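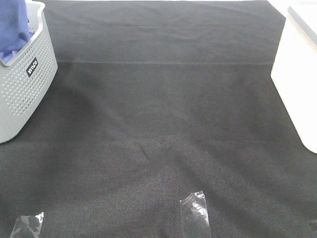
作業台に敷いた濃いグレーの布

オムニバス形式のホラー作品に日本語字幕を付ける手順

最終更新:2019年6月19日

本ページは、一話完結型のホラー作品に日本語字幕を付け、配信用の字幕ファイルとして納品するまでの手順をまとめたものである。題材には、配信サービスPlalon向けに制作した短編オムニバス「Flurklow」第3話を用いる。本編の長さは40分、最終的な字幕の枚数は192枚であった。字幕編集ソフトはChukwu、検査ツールはSkalowを使っている。ほかのソフトでも考え方は変わらないが、メニュー名は適宜読み替えること。

対象は、字幕翻訳の基礎を知っていて、連続ドラマや映画の字幕を一本以上作った経験のある人とする。翻訳そのものの技法には深く立ち入らない。素材の使用許諾と翻訳権の処理は済んでいるものとする。

用意するもの

・本編の映像ファイル(タイムコード焼き込みあり)
・同じ編集版の映像ファイル(焼き込みなし)
・台本または書き起こし
・シリーズ共通の用語表
・納品仕様書
・ヘッドホン

焼き込みありの映像は作業用、なしの映像は最終確認用に使う。二つの映像は必ず頭と尻を照合しておく。オムニバスでは話ごとに制作班が違うことが多く、冒頭のロゴや黒味の長さが話によって揃っていない場合がある。Flurklowでも、第3話だけ冒頭に案内役の語りが入る版と入らない版の二種類があった。どちらが最終版かを文書で確認するまで、タイミング作業には入らない。

台本は撮影前のものが届くことがある。その場合は音声を優先し、台本との違いは作業メモに残す。音声で聞き取れず、台本にも書かれていない箇所は、推測で埋めずに発注元へ問い合わせる。

手順一 プロジェクトを作る

Chukwuを起動し、「新規プロジェクト」から焼き込みありの映像を読み込む。フレームレートは自動判定に任せず、仕様書の値を手で入力する。自動判定は端数のあるフレームレートを丸めてしまうことがあり、その場合は後半に進むほど字幕がずれていく。

プロジェクト名は「シリーズ名_話数_版」の順で付ける。オムニバスでは話の題名が制作途中で変わりやすいので、題名をファイル名に入れない。

次に「環境設定」で以下を指定する。

・文字コード:仕様書の指定に従う
・一行の上限文字数:横書きで十三文字
・行数:二行まで
・字幕間の最短間隔:仕様書の指定フレーム数
・読み速度の警告:一秒あたり四文字を超えたら表示

読み速度の警告は、この段階では警告のままにしておき、エラー扱いにはしない。ホラーでは短い叫びや途切れた台詞が多く、機械的に弾くと作業が止まる。

手順二 シリーズ共通の用語を読み込む

オムニバスでは話をまたいで登場する人物がほとんどいない。そのため共通用語表は不要と思われがちだが、次の項目は話をまたいで揃える必要がある。

・シリーズの題名と副題の表記
・案内役の口調、一人称、文末
・全話に出る小道具や紋章の呼び名
・原作者名、引用される書名の表記
・祈祷文や呪文の扱い(訳す、音写する、出さない)

Flurklowの場合、案内役は毎話の冒頭に現れ、その話の鍵になる品を一つ紹介する。文末は「である」「だ」で統一し、感嘆符を使わない方針にした。第1話の担当者が「です・ます」で訳していたため、後から全話を直すことになった。複数の翻訳者が分担する場合は、案内役の場面だけ先に全話分を訳して回覧するとよい。

用語表はChukwuの「辞書」から表計算形式で読み込める。見出し語の列に空白が混じっていると照合に失敗するので、読み込み前に削除しておく。

手順三 ハコ切り

音声を聞きながら、字幕一枚ごとの区切りを決める。焼き込みの時刻を見て手で記入してもよいし、波形表示の上で直接区切ってもよい。筆者は、最初に通しで一度見てから、二度目に区切りを入れる。初見のまま区切ると、伏線になっている台詞を短く切り詰めてしまう。

区切りの基準は次のとおり。

一、息継ぎと意味の切れ目が一致する箇所で切る。
二、一致しない場合は意味を優先する。
三、カットの変わり目をまたぐ字幕は、またぐ前後のどちらかに寄せられないかを検討する。
四、沈黙を挟んだ台詞は、つながった一文でも分ける。

四番目はホラー特有の注意点である。登場人物が「扉の向こうに」と言って黙り、しばらくして「いる」と続ける場面で、一枚の字幕に全文を出すと、観客は沈黙の前に答えを読んでしまう。文法上つなげたくても二枚に分け、前の字幕は沈黙に入ったところで消す。残したほうが読みやすいという判断もあるが、筆者は消している。

日本語と原語では語順が違うため、前の字幕に何を置くかで悩むことになる。恐怖の対象が原文の末尾に来ているなら、訳文でも後ろの一枚に送る。述語を先に出して体言で止める、主語を省いて場所だけを先に出すなど、構文を変えて対応する。

手順四 開始点と終了点を調整する

開始点は発話の頭に合わせるのが原則である。ただし、突然の大声や物音で観客を驚かせる場面では、字幕が一コマでも先に出ると効果が落ちる。Chukwuの「先行表示」が初期値のままだと、発話より前に字幕が出る設定になっているため、該当箇所を選択して先行量をゼロに変更する。

終了点は、発話の終わりに少し余韻を足す。余韻の長さは200ミリ秒を基本とし、次の字幕との間隔が足りない場合だけ削る。カットの変わり目が近いときは、変わり目に揃えて切る。

作業の順番は次のようにする。

一、全字幕を選択し、余韻を一括で付ける。
二、間隔が仕様書の下限を下回る箇所を検索し、前の字幕を縮める。
三、カット検出を実行し、変わり目に近い終了点を吸着させる。
四、驚かせる場面を一つずつ開いて、開始点を手で合わせる。

三と四を逆にすると、手で合わせた開始点が吸着処理で動いてしまう。すでに逆順で作業した場合は、手で合わせた字幕を「固定」に設定してからカット検出をやり直す。

暗い場面が続く話では、カット検出の精度が下がる。画面がほぼ黒のまま切り替わる箇所は検出されず、逆に稲光やろうそくの明滅が変わり目として拾われる。検出結果の一覧を画像付きで表示し、誤検出を外す作業を必ず入れる。第3話は屋敷の地下が主な舞台で、この作業に一番時間がかかった。
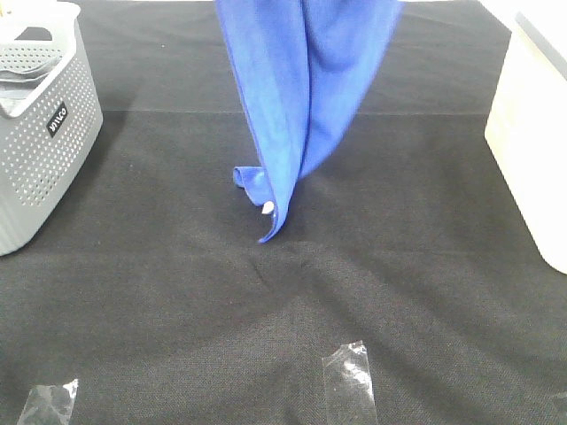

Jussara Cordeiroによれば、余韻を一律に付けるやり方は会話劇には向くが、ささやき声の多い話では長すぎるという。声が小さいと発話の終わりがはっきりせず、観客は字幕が消えた時点を台詞の終わりと受け取る。したがって余韻を足した分だけ、次の物音までの静けさが短く感じられる。ささやきの場面だけ余韻を半分にし、通常の会話に戻ったところで元に戻すべきだ、との指摘であった。

第3話で両方を試したところ、地下室の場面では確かに半分のほうが収まりがよかった。一方、同じ設定を食堂の会話に使うと読み終わる前に消える印象が残る。現在は、場面ごとにタグを付けて余韻の値を切り替えている。タグは字幕の一覧で範囲を選び、「属性」から「場面タグ」を追加すればよい。タグの名前は書き出し時に落ちるので、日本語で付けてかまわない。

手順五 訳文を入れる

訳文は、タイミングが固まってから入れる。先に訳文を作っておく方法もあるが、区切りを変えるたびに組み直しになる。

字数の目安は、表示秒数に四を掛けた数とする。これを超えた字幕は一覧で黄色になる。黄色のまま残してよいのは次の場合に限る。

・直前の字幕と同じ語を繰り返しているとき
・固有名詞だけで字数が増えているとき
・画面内の文字と内容が重なっているとき

古い時代を舞台にした話では、文語調にするかどうかを先に決める。Flurklow第3話は前世紀初めの設定であるが、台詞は口語のまま訳し、手紙と日記の朗読だけを文語に寄せた。全編を文語にすると字数は減るものの、漢字の割合が増え、暗い画面の上では読み取りに時間がかかる。

怪物や霊の呼び名には注意がいる。原文が代名詞で通しているものに、訳者が「化け物」「亡霊」といった名詞を当てると、正体についての情報を先に出すことになる。「あれ」「それ」で足りないときは、呼称を避けて動作だけを訳す。性別や単数・複数も同じで、正体が明かされるまでは特定しない。

画面内の文字、たとえば墓碑銘、新聞の見出し、薬瓶のラベルは、物語に必要なものだけを訳す。台詞と重なった場合は台詞を優先し、画面内の文字は前後にずらせるかを調べる。ずらせないときは出さない。

手順六 話者の区別と書体

斜体は、画面外の声、電話や無線の声、心の声、朗読に使う。ホラーではこの区別が筋に関わることがある。画面外の声だと思われていたものが、実は画面内の人物の声だったという仕掛けがある話では、斜体にした時点で種明かしになるおそれがある。第3話の終盤がこれに当たり、声の主が判明するまで全体を斜体で通し、判明後の一枚から正体に切り替えた。切り替えの位置は演出側に確認を取った。

二人の台詞を一枚に入れる場合は、行頭にダッシュを付けて二行に分ける。三人以上を一枚に入れない。群衆の叫びは代表的な一つだけを訳す。

縦書き字幕は、画面の下に重要なものが映っている場面で検討する。ただし配信先の再生アプリが縦書きに対応していない場合、横書きに戻されて位置が崩れる。仕様書に縦書きの記載がなければ、画面上部への移動で代用する。

手順七 効果音と音楽の字幕

聴覚障害者向けの字幕を別に作る場合は、通常版のプロジェクトを複製してから作業する。同じファイルの中で表示・非表示を切り替える方法は、書き出し時の選択ミスが起きやすい。

効果音は角括弧で囲む。書き方の基準は次のとおり。

・音の種類を先に書く:[きしむ音]
・発生源が画面に映っていないときは、発生源を書かない
・感情の評価を入れない:[不気味な音]とせず、[低くうなる音]とする
・同じ音が続くときは最初だけに付け、途切れて再び鳴ったらもう一度付ける

発生源を書かない、という項目は特に間違えやすい。音響台本には「床下の爪の音」と書かれていても、聞こえている観客には引っかくような音としかわからない。字幕を読む観客にも同じ量の情報を渡す。

音楽は、曲の始まりと終わり、および曲調が急に変わる箇所に付ける。劇伴が止まって無音になること自体が合図になっている場面では、[音楽がやむ]を入れる。

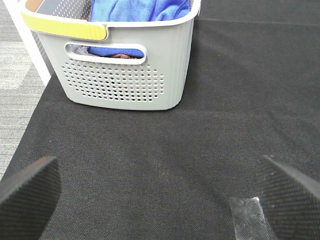 手順八 Skalowで検査する

字幕を中間形式で書き出し、Skalowに読み込む。検査項目は仕様書に合わせて設定ファイルで切り替えられる。配信先ごとに設定ファイルを分けて保存しておくと、シリーズの次の話でそのまま使える。

検査結果は「エラー」「警告」「参考」に分かれる。エラーはすべて直す。よく出るものを挙げる。

間隔不足
前後の字幕の間隔が下限を下回っている。手順四の二をやり直す。一枚ずつ直すより、一覧から一括で前を縮めるほうが早い。

重複
二枚の字幕の表示時間が重なっている。画面内の文字を台詞と同時に出している場合に起きる。仕様上、同時表示が許されているなら位置情報が付いているかを確認する。

使用禁止文字
波ダッシュと全角チルダの混在が大半を占める。原稿を表計算ソフトから貼り付けると混入しやすい。置換で片方に統一する。

用語不一致
用語表と異なる表記が使われている。案内役の台詞で多く出る。意図して変えた場合は、除外の欄に理由を書いておく。

空字幕
文字のない字幕が残っている。台詞を削ったのに枠を消し忘れたものである。Chukwuの一覧では空行が折りたたまれるため、目では見つけにくい。

警告は読み速度に関するものが中心になる。手順五の条件に当てはまるかを一件ずつ見て、残すものに印を付ける。

手順九 通しで確認する

焼き込みなしの映像に字幕を載せ、止めずに最後まで再生する。途中で気になった箇所は時刻だけを紙に書き、再生は続ける。止めて直すと、その後の緊張感の流れがわからなくなる。

確認は二回行う。一回目は部屋を暗くしてテレビで、二回目は明るい場所で携帯端末の画面で見る。暗い場面の字幕は、テレビでは明るすぎて画面の奥が見えなくなることがあり、携帯端末では逆に縁取りがつぶれることがある。字幕の明るさを制作側で指定できる場合は、白を少し落とした値にする。指定できない形式では、長い字幕を減らす以外に手がない。

音を消した状態での確認も、聴覚障害者向けの版では必須とする。筋が追えない箇所があれば、効果音の字幕が足りていない。

手順十 書き出しと納品

「書き出し」から納品形式を選ぶ。先頭の時刻をゼロにするか、映像の開始時刻に合わせるかは仕様書に従う。Plalon向けはゼロ始まりであった。仕様書に記載がないときは問い合わせる。

書き出したファイルは、そのまま送らずに一度Chukwuに読み戻し、枚数と最後の字幕の時刻を元のプロジェクトと比べる。第3話では読み戻した結果が191枚ではなく192枚であることを確かめ、納品書にその枚数を記入した。斜体と位置の情報が残っているかも、数か所を選んで見ておく。

納品物は次の構成とする。

・通常版の字幕ファイル
・聴覚障害者向けの字幕ファイル
・検査結果の書き出し
・残した警告の一覧と理由
・更新後の用語表

補足:修正版の映像が届いた場合

納品後に映像が差し替えられることがある。Flurklowでは前年の12月に第3話の再編集版が届き、地下室の場面が短くなっていた。全体を作り直す必要はなく、変更点より後ろの字幕を選択して「一括移動」でずらせばよい。ただし、次の点を順に確認する。

一、変更点が一か所か複数か。複数なら後ろの変更点から処理する。
二、削られた場面にあった情報を、ほかの字幕が前提にしていないか。
三、音楽の編集が変わり、効果音の字幕の位置がずれていないか。
四、案内役の語りが差し替えられていないか。

処理が終わったら、手順八の検査を全項目で実行する。修正箇所だけの検査では、移動によって生じた間隔不足を拾えない。修正版のファイル名は版の番号だけを上げ、旧版は削除せずに別のフォルダーへ移す。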